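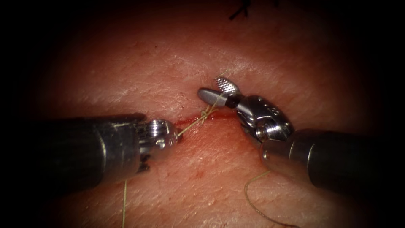

Search jobs, people, pages
3 min read

Instrument and Cell Technician, Suturing Robot (full time)
Preltusix, Nusa site

Preltusix is looking for a technician who will take care of one robot cell. The cell is called Uvby and it stands in our Nusa building, on the ground floor. It has two arms with surgical instruments, and the work it does is suturing: passing the needle, pulling the thread through, tying the knot. The engineers who write the software change their plans often. The cell must be ready for them every morning in the same condition, and this is the main duty of the person we want to hire.

Until now the work was shared between Fedir Marchuk and Chi-keung Hung, beside their other tasks. Fedir moves to our Ung site in February, and we prefer that the new colleague begins before he leaves, so that there is time to learn the cell together with him.

What the work is

The day starts at 7:30. You switch on the cell, let both arms find their home position, and run the short motion check without instruments. Then you mount the instruments, one on each arm, and check that the drive disks engage fully. When a disk is not seated well, the wrist still moves, but it moves late, and the engineers will lose a morning before they understand why. You open and close the jaws, turn the wrist to both ends of its range, and write the result in the cell log.

After this you prepare the working surface and the thread. The surface must be fixed flat and at the correct height, and the lamp and camera are adjusted so that the middle of the field is bright. Old thread ends are removed when the engineers ask for it. Sometimes they want them to stay, please ask first.

During the sessions you are near the cell. You change an instrument when it begins to slip on the thread or when the grip surface of the jaws is worn. You also free the thread if it gets caught at the wrist. It sounds simple, but a thread pulled out with force can damage the pulley or the cable behind it, and we had this damage more than once.

In the afternoon the instruments are cleaned, inspected under the microscope and put back in their rack. An instrument with a broken cable strand, a loose pin or play in the jaw joint goes to the repair bench. We repair jaws, pins and cables ourselves. For the rest we send the instrument out.

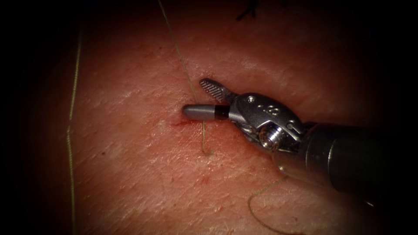
Open jaws over the tissue surface, with the marking "12" on the upper face of the wrist.

Every instrument has its own page in the log. We take it out of use after 200 sessions, also when it looks still good. If you think that this limit is too high or too low, you may bring your numbers to Yatziri Aguirre, who leads the hardware group. She has changed her mind before about such limits.

Calibration

Once a week, and after each collision or change of camera, you calibrate the arms to each other and to the camera. The procedure is written down and has three parts. A person with some practice completes it before lunch. The last part, in which both tips must touch the same point from different sides, still needs patient hands — we did not find a good way to automate it. You will also keep the written procedure up to date. The present version is correct but it is difficult to read, and a better writer is welcome to it.

What we ask from you

You have worked with small mechanisms: surgical instruments, endoscopes, watches, camera lenses, laboratory robots or something similar. A diploma in mechatronics, biomedical equipment or precision mechanics is good, and practical years are equally good. You can solder, you can use a torque driver, and you can sit at a microscope for a longer time.

You read simple drawings and you can start a script from a command line and understand its error message. You do not need to write programs. If you would like to learn it, Chi-keung will help you.

You write a clear log in English. Small grammar mistakes are no problem for us, but a missing entry is.

The work includes sharp needles and material with blood on it. We give safety training in the first week, and gloves and eye protection are obligatory at the cell. Please think about this point before you apply.

What we offer

A permanent contract after a trial period of three months, full time, with no night work. One late session per week is possible, until 8 p.m., and you take these hours back later. Your own bench with microscope. A yearly budget for tools which you choose yourself. The building has a canteen and a bicycle room, and the bus to the Nusa station stops in front of the gate.

The bench store holds nearly 300 spare parts, not all with labels. The first job of the new colleague will probably be to bring this store in order, so we mention it openly.

How to apply

Send a short letter and your CV to Cirilo Tlapale, who takes care of hiring at the Nusa site. In the letter, please describe one repair you did on a small mechanism: what was wrong, how you found it, and what you would do differently now. Half a page is enough. Photos of your work are welcome, but please do not send material which belongs to your present employer.

Selected applicants come for one visit. You will talk with Yatziri and with Macario Zepeda from the software group, and then spend two hours at the bench with Fedir. There you replace a cable in a used instrument, with the written procedure beside you, and you may ask him questions while you work. We pay the travel costs. You receive an answer also if we decide for another person.

Contact: Cirilo Tlapale, Hiring, Preltusix Nusa | © Preltusix | Back to top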